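Stirring and Scraping with a Learned Policy: Frequently Asked Questions
Orness Manipulation Study, Phase 2 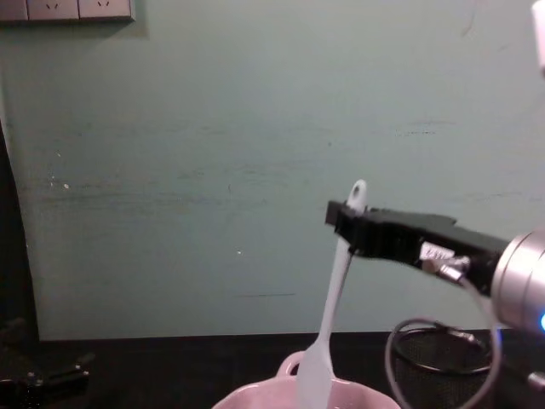 Photo: Orness Manipulation Study / Glenys Mostyn

This page answers questions the study team has received from other research groups, students and members of the public since the release of the Phase 2 results. It was last revised in February 2021.

What does the study examine?

The study examines how well a robot arm can learn tasks in which it holds a tool and the tool, not the gripper, touches the material. The tasks are stirring, scraping the side of a bowl and moving material from one side of a bowl to the other. A two-finger gripper and a plastic spatula are used for all three.

Why was a spatula chosen?

A spatula bends when it is pressed against a surface, and the amount of bending depends on where the handle is held. Methods that treat the tool as a rigid extension of the arm tend to press too hard or to lose contact. The team wanted a common household object that would make this problem plain.

What is the Adora method?

Adora is a training method that combines recorded demonstrations with a short period of practice on the robot. The policy first learns to imitate the demonstrations. It then makes small corrections to its own motion, guided by an estimate of how far the tool tip is from where it should be. The estimate is learned along with the policy and does not require a force sensor.

How much data was collected?

The Phase 2 data set contains 1435 demonstrations, all recorded by trained operators. Demonstrations in which the tool was dropped were removed before training. Those in which the operator hesitated or corrected a mistake were kept.

How was the method evaluated?

Each trained policy was run for 200 trials. The starting position of the bowl was drawn from a fixed list of 16 positions, and the order was set in advance by a person who did not take part in training. A trial was scored as a success only if the tool stayed in the grip and the bowl remained on the table throughout.

What was the main result?

Policies trained with Adora completed more trials than policies trained on the same demonstrations by imitation alone. The difference was largest for scraping and smallest for stirring, where both did well. Full tables are given in the technical report.

Does the method work with other tools?

This has not been established. Early trials with a wooden spoon were encouraging, but they were too few to report. Tools with a sharp edge are outside the scope of the study.

What are the known limits?

The policy does not recover well if the tool turns in the grip by a large angle. It also performs poorly when the bowl is moved during a trial. Both problems are described in the report, and the first is the subject of current work led by Silviu Munteanu.

Are the data and code available?

The demonstrations and evaluation scripts may be requested for noncommercial research. Applicants must sign the data use agreement and name a responsible person at their institution. Trained policies are not being released at this time.

May the study's photographs be reproduced?

Photographs may be reproduced in teaching materials and news reports if the credit line is kept. Other uses require written permission.

Whom should I contact?

Questions about the data should be directed to Glenys Mostyn. Questions about the training method should be directed to Silviu Munteanu. Please include the title of the study in the subject line.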